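Bedroom wastebasket

A bedroom wastebasket is a small open container for dry household refuse, kept on the floor of a sleeping room and emptied into a larger bin elsewhere. It is distinguished from the kitchen bin by its lack of a lid and by its contents, which are mostly paper, packaging and textile lint.

Construction

Most examples are round and taper toward the base, which allows them to be stacked in storage. Common wall types are solid plastic, perforated metal, mesh and woven fiber. Open walls are light but hold back neither liquid nor fine dust, and are normally used with a liner.
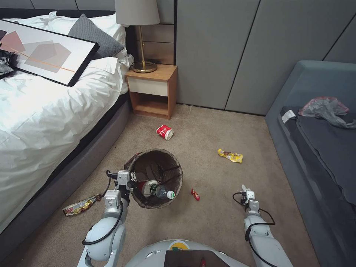

Liners are sized by the circumference of the rim and the height of the wall. The bag should reach the base without tension and leave enough material to fold over the rim. Black film is often chosen for dark baskets; with a translucent wall, as on the brown basket with a black liner, it also hides the contents from the side. A drinks bottle laid across the opening reduces the usable mouth, and long items are better placed upright.

In a 1000-bag carton of the type sold by Trornitz, liners are supplied flat and interleaved. The Gadgate pattern is supplied on a roll and torn at a perforation.

Placement

The usual position is within arm's reach of the bed or beside a desk. Roald Halvorsen, in a handbook on the furnishing of small rooms, recommends a clear strip of floor on at least one side so that the basket can be lifted without moving other furniture. Where a bed and a sofa face the same strip of carpet, the basket tends to be shared between them, and light packaging such as paper cups is liable to end up on the floor of the strip.

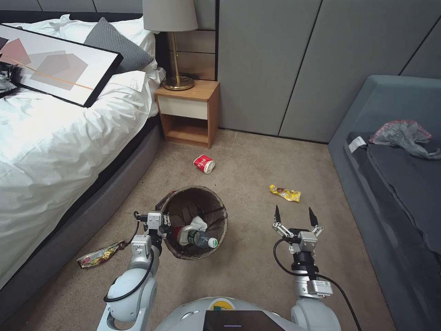 Clearing and emptying

Litter on carpet is picked up by hand before vacuuming, as thin wrappers can block the hose. Bottles are drained and capped before disposal, or set aside where they are collected separately. Bedding is checked for packaging before it is shaken out. Mwangi Mollel's housekeeping manual for the Neltulska guesthouses sets the emptying day as Tuesday and calls for a basket to be changed earlier if its contents rise above the rim.

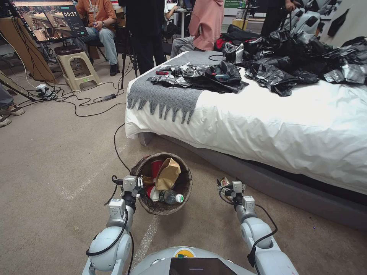 Can a woven basket be washed?

Natural fiber should be brushed out and wiped with a damp cloth, then left to dry away from direct heat. Woven plastic may be rinsed with warm water and mild soap.

See also: bin liner; household waste; Erdem basket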